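Home Contents Previous Next Index
12 shares 3 comments

Chapter 6
Gathering Examples

A learning system can only learn from what we show to it. Before we speak about training, we must therefore speak about the collecting of examples, a slow work which many students want to skip.

In this chapter we follow the Gelo project at Suvmont. The task is simple to say: pick up the eggs from the lawn and put them in the basket. An operator guides two arms in simulation, and each complete try is saved as one episode. The first collection had 300 episodes. After the starting places of the eggs were varied, it grew to 866. Of these, 89 were removed by the rules of Erkent and Shojaei, which are given in Section 6.2.
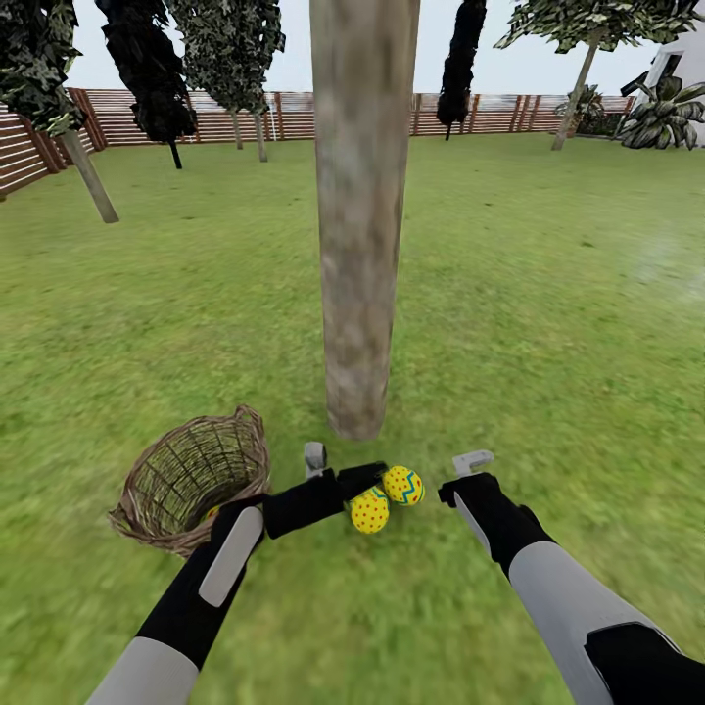
Should a failed try be kept in the collection?

Keep it, but mark it as failed. A system which copies the operator should not train on it, though it is useful later for teaching the system to recognize a mistake.

We begin with the choice of starting positions.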